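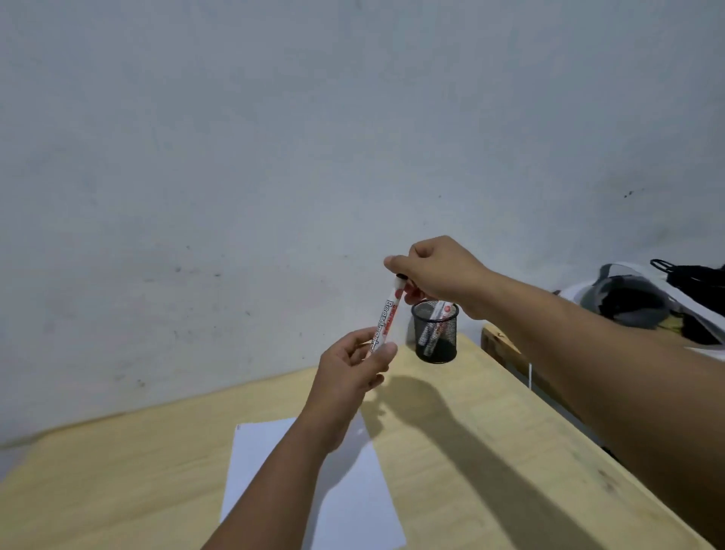 Two hands, one cap: building an uncapping arm at the Bivard workshop

A marker pen looks like an easy object to automate. The barrel is straight and the cap comes off along a single axis. Our members have been at it since last October, and the bench arm they call Ramalho still drops one cap in three.

The job is done by hand first. One hand holds the barrel upright by its lower part, the other pinches the black cap from above. Recordings of this, made at an ordinary desk with a mesh pen holder at the back, are what the controller is tuned against. The set now stands at 529 clips.

Most of the difficulty is in the release. A cap resists, then lets go all at once, and a stiff arm carries on upwards and jerks the pen out of the other gripper. Wrists give a little at that moment. The first version of Ramalho had no give whatever, and its printed fingers split at the root after 22 pulls.

The present fingers are printed in a softer plastic and faced with strips of bicycle inner tube. Behind them sits a Cudwood load cell, read 128 times a second. When the force falls sharply the motor current is cut and a light spring takes up the travel. The spring came out of a scrapped door closer and is stronger than it should be.

Tilt is the other problem. People seldom hold a pen quite vertical, and they turn the cap hand to match. Ramalho has 3 joints and can't do this beyond a few degrees, so the barrel gripper has been put on a hinge and left to find its own angle. It works with thick board markers. Thin pens slip.

Putting the cap back is harder, as the nib has to enter without touching the rim. The code for it, kept under the name Bullotia, runs only at quarter speed and takes almost a minute. A second load cell is on order for the barrel side. Until it is fitted, recapping stays switched off on open evenings.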